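Si prefieres no recibir este boletín, puedes darte de baja desde el enlace al pie de cualquiera de los envíos.

Boletín de la escuela de cocina Incombe · Noviembre

Caldo de pescado: vuelve el taller y cambiamos la receta base

Después del verano varios alumnos nos escribieron con la misma duda: por qué el caldo de pescado les sale turbio o con un punto amargo si siguen la ficha del curso al pie de la letra. Rosalía Cabello ha revisado la ficha y tiene varias correcciones. La versión antigua pedía una hora de cocción, y eso es demasiado. Con las espinas de un pescado blanco bastan veinticinco minutos desde que el agua empieza a temblar. Pasado ese tiempo el caldo no gana sabor y las espinas empiezan a dar un gusto áspero que luego no hay manera de quitar.

La segunda corrección tiene que ver con la limpieza. Hay que retirar las agallas de las cabezas y raspar bien la sangre pegada a la espina central, que suele quedarse en una línea oscura debajo de la membrana. Se hace con la punta de un cuchillo pequeño y bajo el grifo. Después, las espinas y las cabezas pasan media hora en agua muy fría con un puñado de hielo, dentro de la nevera. El agua saldrá rosada y se tira.

La ficha nueva queda así, para dos litros:

Un kilo de espinas y cabezas de pescado blanco (rape, merluza, lenguado o gallo)
Un puerro, solo la parte blanca
Una cebolla mediana
Una rama de apio
Medio bulbo de hinojo, si lo hay
Un vaso pequeño de vino blanco seco
Seis granos de pimienta
Una hoja de laurel
Unos tallos de perejil
Dos cucharadas de aceite de oliva suave
Dos litros y cuarto de agua fría

Se cortan las verduras finas, porque van a cocer poco rato. Se rehogan en el aceite a fuego bajo durante ocho minutos, tapadas y sin que cojan color. Se añaden las espinas escurridas, se les da una vuelta y se echa el vino. Cuando deja de oler a alcohol se cubre con el agua fría y se sube el fuego a medio. Justo antes de que rompa a hervir aparece la espuma. Se retira con una espumadera, se baja el fuego y entonces se añaden la pimienta, el laurel y el perejil. No se tapa la olla ni se remueve. A los veinticinco minutos se aparta y se deja reposar otros diez.

Para colar, primero un colador grueso y luego uno fino con un paño de algodón húmedo. No hay que apretar las espinas contra el colador. Es la causa más frecuente del caldo turbio, y lo vemos en todos los grupos. Si el fondo de la olla tiene posos, los últimos dos dedos de caldo se dejan ahí.

La ficha no lleva sal. Se pone al final, en el plato que se vaya a preparar, sobre todo si el caldo se va a reducir para una salsa.

Sobre el pescado azul: no sirve para este caldo. La caballa y la sardina lo vuelven graso y con un sabor muy fuerte. El salmón es un caso aparte. Eero Savolainen, que da el curso de cocina nórdica, hace la sopa de salmón con las espinas y la cabeza del propio salmón, pero la termina con nata, patata y mucho eneldo. Su receta está en la ficha 73, para quien la quiera comparar. El tiempo de cocción que recomienda es todavía más corto, veinte minutos.

Conservación

El caldo aguanta dos días en la nevera, en un recipiente cerrado y al fondo de la balda. Para enfriarlo deprisa se mete la olla en el fregadero con agua y hielo y se cambia el agua una vez. En el congelador se mantiene bien tres meses. Rosalía lo congela en porciones de un cuarto de litro, que es lo que pide un arroz para una persona, y pone en la etiqueta el mes y el tipo de pescado. Las cubiteras también van bien para tener a mano la cantidad de una salsa.

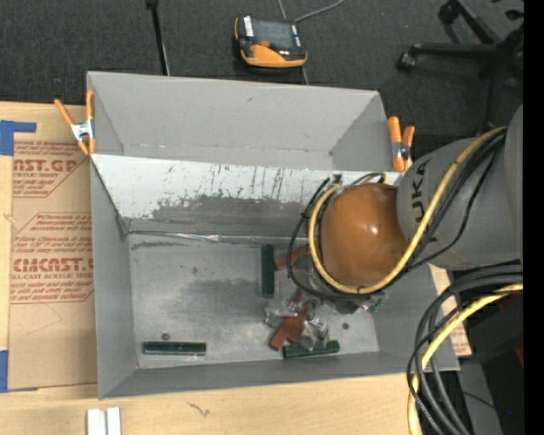 Brazo gris de articulación anaranjada y cubeta gris

Preguntas que nos han llegado

¿Se pueden añadir cáscaras de gamba? Sí, pero el caldo cambia de color y de carácter. Conviene tostarlas antes en una sartén aparte con un poco de aceite, y poner menos espinas.

¿Y zanahoria? Una pequeña como mucho. Endulza, y en un arroz se nota.

¿Sirve la olla rápida? Nosotros no la usamos para esto. Con un tiempo tan corto se ahorra poco, y no se puede espumar.

Toivo Lindqvist pregunta qué hacer si en la pescadería solo quedan cabezas. Se puede hacer perfectamente con cabezas de merluza o de rape, abiertas por la mitad. Da un caldo con más cuerpo, que al enfriarse puede quedar como una gelatina blanda. Al calentarlo vuelve a ser líquido.

Fechas y plazas

El taller de caldos se repite este mes en dos turnos, uno a las diez de la mañana y otro a las seis de la tarde, en la cocina grande. Hay ocho plazas por turno. La sesión dura tres horas: se prepara el caldo de pescado, un fumet rojo con cáscaras y, mientras reposan, un arroz caldoso sencillo que se come allí mismo. Hay que traer delantal y un bote de cristal con tapa para llevarse la parte de cada uno. Los cuchillos los ponemos nosotros.

El turno de tarde lo da Hanne Tikkanen. Quien tenga alergia al marisco debe avisar al apuntarse, para que preparemos su puesto aparte y sustituyamos el fumet rojo por uno de verduras asadas.

Las inscripciones se hacen en recepción o respondiendo a este correo con el nombre y el turno. Los que estaban en lista de espera desde la primavera tienen preferencia durante la primera semana y ya han recibido un mensaje. Si alguien no lo ha visto, que mire en la carpeta de correo no deseado.

La ficha corregida lleva el número 143 y sustituye a la anterior. Las copias impresas están en el estante de la entrada.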